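Landdale Community Laundry Room: Monthly Safety Check
Filled in for September. Comments follow each item.

1. Dryer lint screens
Result: Pass with comment
All screens in place. The one in the end dryer has a small tear along the hem. It still catches lint but should be swapped before the next check. Spare screens are in the supply closet, second shelf.

2. Dryer vent ducts
Result: Fail
Duct behind the end dryer has come loose at the wall collar. Warm air and lint were blowing into the gap behind the machine. Dryer switched off and tagged out at the breaker. Drenness has the work order and will reclamp it Tuesday. Do not pull the tag before then, even if the line is long.

3. Washer supply hoses
Result: Pass
No bulges, no drips at the couplings. Shutoff valves turn by hand. The cold valve on the far washer is stiff — a little silicone grease would help.

4. Floor drain and floor surface
Result: Pass with comment
Drain took a full bucket without backing up. The rubber mat by the sinks curls at one corner and needs to be taped flat or replaced. Carried over from last month.

5. Electrical outlets and cords
Result: Pass
GFCI outlets by the sinks trip and reset. No extension cords in use. Cover plate by the vending machine has been replaced.

6. Gas shutoff and smell check
Result: Pass
Valve handle clear and labeled. No odor at the meter or behind the dryers. Keep 30 inches of open space in front of the meter. A cart was parked there and has been moved.

7. Chemical storage
Result: Fail
Bleach and the rust remover were on the same shelf, and the rust remover is an acid. Moved the rust remover to the lower cabinet. Labels are legible on both. The Sirkier stain spray had no label at all, so it was thrown out. Please do not refill spray bottles without marking them.

8. Fire extinguisher
Result: Pass
Needle in the green, pin and seal in place, tag up to date. Mounted by the exit door, path clear.

9. Sorting and folding area
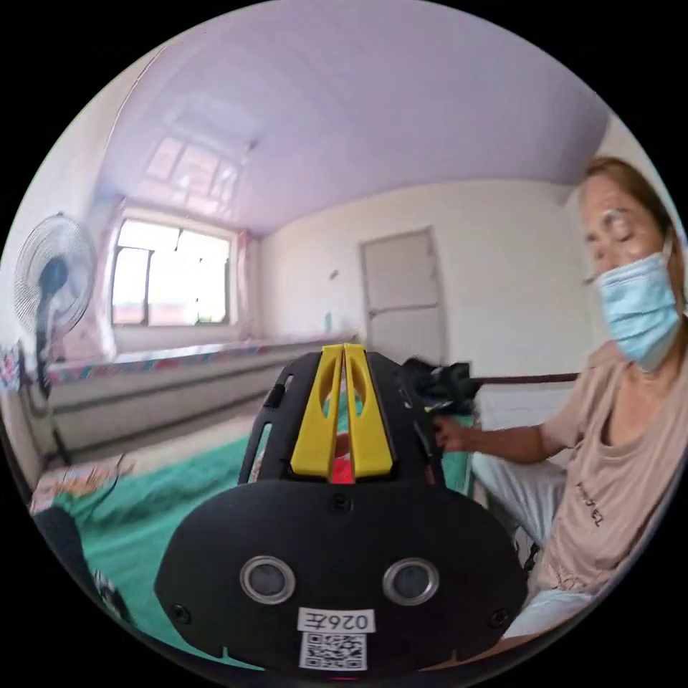 Dark loads need their pockets emptied before they go in, and that applies to staff as well as customers. We found two lighters in the lint trap housing this month. Loose change and pens are a nuisance, but a lighter in a dryer is a fire. Anything that arrives balled up, like the crumpled black piece here, should be shaken out and checked by hand. Disposable masks like the light blue one are available to anyone who has to work near lint.
Result: Pass with comment

10. Posted signs
Result: Pass with comment
Load limit and no-dyeing signs are up. The emergency number sign has faded and Bukhari is printing a new one.

Open items: end dryer duct, end dryer screen, curled mat, emergency sign.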